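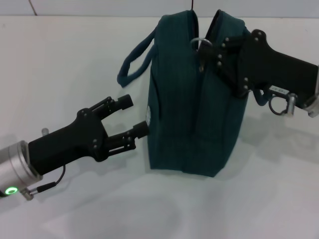

Teal fabric bag, standing up on the table, zip along the top.

Packing a small boxy lunch bag so it stays upright

Quick one, I get asked this a lot. Works for any soft box-shaped bag with a zipper top and a carry handle.

What you need
- the bag
- one flat cold pack
- a lidded tub, 500 ml is plenty
- a small bottle
- a cloth napkin
- a piece of stiff card for the base

Steps

1. Empty it. Completely. Crumbs too. Turn it upside down over the sink and give it a smack.

2. Zip all the way open, then push the sides out from the inside with your fist. Soft sides crease, doesn't matter, you only want the corners out.

3. Cut the card. Mine is 172 mm by 152 mm, measure yours. Round the corners a bit or they'll poke the fabric. Drop it in flat.

4. Heavy stuff first. Tub on the bottom, dead center. Cold pack goes on top of the tub, not down the side (did that for years, bag always leaned).

5. Bottle upright in a corner. Mine is 89 mm across and only just fits, so check before you buy one.

6. Napkin down whatever gap is left. Stops the ratttling.

7. Fruit last. Nothing on top of a banana, ever.

8. Closing. Pinch the two top edges together with one hand, pull the zip with the other. Go slow at the corner. If it snags, back it up an inch and try again, dont yank.

9. Flip the handle out to one side before you start zipping. Otherwise it ends up underneath and you get to do step 8 twice.

Cleaning
Damp cloth, drop of dish soap, leave it open overnight. Check the care label before it goes anywhere near a washer. Card gets soggy eventually, cut a new one. I'm on my third since October.

Bigger bags need a different order, will write that up when I get a minute.

Cirilo Varela
June 15, 2026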